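Tracing a Gripper That Opens Under Load: Cable Strain at the Wrist

Applies to the two-arm tabletop cells at Nunia and Tundton running the Flurow controller.

Symptom: the gripper closes on an item, reports a good grasp, then releases during a wrist rotation. No collision is logged. The arm finishes its path with nothing in the fingers, and the drop shows up only when the place step fails. At Tundton the fault came up 3 times on one Wednesday, always on the right arm and always on a tilt move.

Before you start, clear the area under both grippers and set the speed limit to its lowest value. Keep one hand on the stop button whenever the arm is powered. A gripper with this fault can let go at any point in the path, so use plastic or metal items for testing and leave glass lids off the cookware.

1. Open the event log and filter for gripper messages. Look for code 610 (supply dip at tool) within a second of the release. If 610 is absent, stop here and check finger wear and grip force first.

2. Note the wrist angle at each 610 entry. A loose connector gives scattered angles. A strained cable gives angles that cluster. Ours clustered at 57 degrees.

3. Run the cup tilt at low speed and watch the cable loop behind the gripper through the whole move. The loop should change shape smoothly. If it pulls straight or catches on the housing, mark the angle.
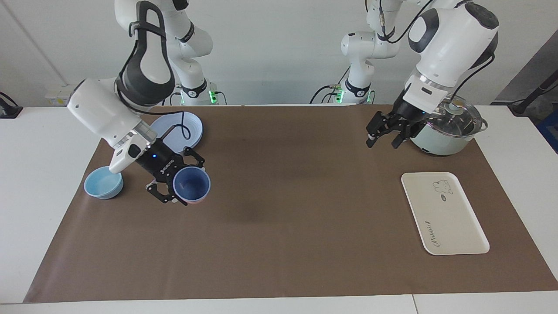 Sepúlveda wrote in after the first version of this page to say that step 3 missed the fault on their cell. Their loop looked fine at low speed and pulled tight only at full speed, when the slack swung outward. They suggest repeating the tilt at working speed from outside the reach of the arm, with the gripper empty.

That check is now part of the procedure. Do it after step 3, even if the slow run looks clean.

4. Power down the arm and lock it out. Unplug the tool cable at the wrist and inspect the pins. Replace the cable if the jacket is creased near the plug. Do not tape it.

5. Refit the cable with enough slack to clear the full wrist range, and clamp it on the link above the wrist. The clamp takes the pull, so the plug should move freely when you touch it.

6. Restore power, home both arms, and repeat the tilt at low speed and then at working speed. Check the log after each run. Any new 610 entry means the cell stays out of service.

Repeat steps 4 through 6 on the other arm. Both cables on our cell were fitted with the same 2 clamps in the same positions, and the left one had the same crease.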